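Last updated: January 23, 2026

Right, bit of a thread about moving house with far too many books. We left Flirton for Brorngate in September and I am still not over it.

I thought we had 400 books. We had 2000. I know because the removal firm, Thibodeau, charge extra per box and I got the bill.

Lesson one - small boxes. I filled a great big one with cookbooks and it sat in the hall for a week, nobody could shift it!

Lesson two - write the shelf on the box, not the room. "Study" on 40 boxes is no help at all when you want the one with the atlas in it.

I did try to have a clear-out first. Read the first page of everything, kept nearly everything. Took two carrier bags to the charity shop and came home with a Fivness street guide (lovely maps though).

What did work was keeping a few out, upright, somewhere you can grab them, and boxing the rest up without looking.
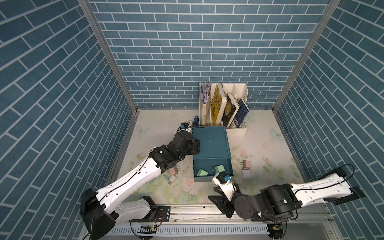 Brock Tremblay: we stored ours by colour for the move and my wife still can't find the second half of a trilogy.

Brock, I'm so sorry. Ours are going up by author, one shelf a night. I'm on C.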